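My software checklist before anyone picks up the gripper (with comments)

6 min read

I wrote the first version of this on the back of a delivery note and it has been growing ever since. It's the list I go through before a session with the handheld gripper, and again before a policy trained on those sessions gets anywhere near an arm. Tick, cross or "not sure", and "not sure" is treated as a cross. My comments are under each one, so feel free to skip them if you only want the list!

1. Recorder is on the pinned build. TICK
Check the build string on the screen and don't go by memory. We lost a whole afternoon in October to a laptop that had quietly gone back to an older Gomik, and Gomik is what stamps every frame, so everything downstream was off by a bit and looked fine.

2. Clocks agree. TICK
Camera and gripper width encoder should be within 14 ms of each other. I tap the fingers shut twice at the start of each take and look for the two dips in the plot. If they don't line up with the picture, stop there.

3. Lens mask loaded. TICK
The black ring round the fisheye image has to be masked out before tracking starts. Wael Ezzat wants this automated and he's right, I just haven't got round to it.

4. Tracker survives fast wrist turns. CROSS
Right, this is the one I want to grumble over.
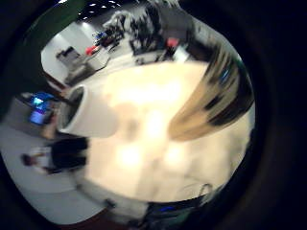 Pose tracking is what I trust least in the whole chain, and I check it on the ugly frames on purpose, because any tracker looks clever when the view is level and sharp. I step through a take in Dundik and stop wherever the confidence drops. Then I ask what the tracker has left to hold on to. With the cup on its side and that big cream blur next to it taking up the middle of the view, there's not much use to be had close in, and the brown and black streaks at upper right are worse, as they can give you strong edges that belong to something moving. The fixed things further off are what you want: the row of ceiling lights, the grey cabinet, the edges of the desks. The monitor I'd mask, whatever is on it, for the simple reason that screens change. On my run too many of the picked points were sitting on the blur, so it's a cross until the close-range mask is sorted.

5. Gravity direction makes sense. TICK
Strong tilt is perfectly normal with a handheld tool, so a tilted picture is no reason to bin a take. What I look at is the gravity arrow. If the room leans and the arrow leans with it, the inertial side has dropped out and you've got a fault.

6. People and keep-out zones. NOT SURE
The planner needs to treat a person as a person even when they're small, blurred and lying sideways in the view. The detector we have was trained on upright people (I know, I know). Driss El-Sayed is rotating the training set for me. Until that's in, the arm's speed limit is fixed low in the config and I take the key out of the override.

7. Gripper width limits set in software. TICK
Minimum and maximum both written in the config file, and both tested by asking for something silly. Mine refused 66 silly commands out of 66, lovely.

8. Stop command beats everything. TICK
Press stop during planning, during motion and during a policy reload. The reload is where it went wrong last spring: the stop was accepted and then politely queued behind the model. It now has its own thread. Do all three every time, even if you did them this morning.

9. Policy times out when the pose goes stale. TICK
Cover the lens with your hand and watch the log. The arm should hold within 13 control ticks and say why in words a tired person can read. Ours used to say "E_POSE", which helped no one.

10. Rejected takes are kept. TICK
Move them to the reject folder with a reason. Don't delete them, I use them for item 4.

Open at the time of writing: 4 and 6. No arm motion on new data until 4 is a tick. Marlene Barros signs it off, and I can't sign my own.

Comments (4)

Reda Abdel Rahman
Could you share the tap-twice script for item 2? We do it by eye at Zerouali and I'm sure we're sloppy.

Sherif El Sherbiny
On 4, have you tried weighting points by how far away they are before you mask anything? Worked nicely for us indoors. Outdoors, less so.

Author
Sherif, not yet, but I'll give it a go this week. Reda, will do, it's only 48 lines and most of those are plotting.

Marlene Barros
Item 6 should be a plain cross, please. You wrote the rule yourself!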